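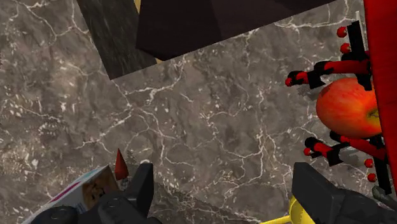

Scene Clodside, simulated: apple held in the black and red rack, gripper fingers in the foreground.

Ticket 146
Product: Plorine simulator, release 2
Controller: Ambrose
Submitted by: Sibel Yaman, Drirero
Assigned to: Tadhg Madigan, Plorine Support
Opened: May 16, 2019
Severity: High
Status: Resolved, pending customer confirmation

Summary
During the "retrieve apple" task in scene Clodside, the simulated arm stops on approach and reports a contact fault before either finger has reached the apple. The arm then remains in the fault state and does not accept a reset from Ambrose. The session must be closed and reopened.

Customer report
The fault was first noted after our site moved from the previous release. The task script was not changed. The arm leaves its start pose normally, travels over the marble counter and begins the final approach to the rack. The contact force reported by the simulator then rises from zero to above the 70 newton limit within one control step, and Ambrose calls a protective stop as designed.

We have reviewed the rendered output for the affected sessions and can find no contact between the fingers and the rack at the time of the stop. We regard this as a safety matter even though the work is simulated. Our operators use these sessions to qualify task scripts before they are passed to the physical cell, and a stop that cannot be trusted in simulation gives them a reason to raise the limit. We have instructed them not to do so.
S. Yaman

Support response, first entry
Received and reproduced. With the supplied script and default settings, the stop occurs at the same point in the approach every time. With the rack removed from the scene and the apple placed directly on the counter, the task completes.

Please confirm whether the site uses the standard object set or a local copy. Please also attach the controller log in full. The extract supplied begins after the stop and does not include the contact pair.
T. Madigan

Customer reply
Local copy. The object set was exported from the previous release and carried over during the move. Full log attached. The contact pair is listed as right finger and rack.
S. Yaman

Support response, second entry
Thank you. The log identifies the cause of the first problem. Release 2 reads collision margins in millimeters. The earlier release read them in a different unit, and object sets exported from it carry no unit label. The margin on the rack was therefore loaded at the wrong scale, and each arm of the rack was surrounded by a contact volume much larger than its visible shape. The fingers entered that volume well before they reached the apple.

Other objects in the local copy are affected in the same way. The fault did not appear with them in our tests only where the approach path kept clear of their neighbors. Crowded parts of the counter should be treated as suspect until the set has been converted.

The failed reset is a separate defect. After a protective stop, Plorine waits for the contact to clear before it accepts a reset. With the fingers still inside the oversized volume, the contact never clears. This has been logged for correction. 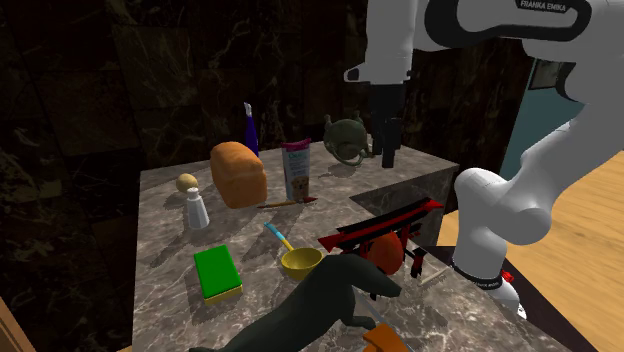

Should the contact force limit be raised to get past the stop?
Leave the limit at its present value. The stop is responding correctly to the force it is given, and a higher limit would also hide genuine collisions.

Corrective steps issued to customer
1. Close all open sessions of scene Clodside.
2. Run the object set converter supplied with release 2 on the local copy.
3. Open the rack in the object editor and check that its collision margin reads 5 mm.
4. Turn on the contact volume overlay and inspect the remaining objects.
5. Restart Ambrose before loading the scene. A restart of the simulator alone does not clear the stored fault.
6. Run the task at reduced speed first, then at normal speed.

Customer reply
Steps completed in the order given. The task now finishes at both speeds with the limit unchanged. One item in the converted set still showed an enlarged volume in the overlay, and we corrected it by hand. Scripts qualified between the move and the conversion have been withdrawn and will be run again before release to the cell.

We ask that the ticket remain open until the reset defect has a reference number.
S. Yaman

Support response, third entry
Agreed. The reset defect will be tracked under its own ticket and linked to this one. The converter will be amended to warn the user when it finds an object set without a unit label. Until the correction is available, an operator who meets a stop that will not reset should save the log, close the session and restart Ambrose as in step 5.
T. Madigan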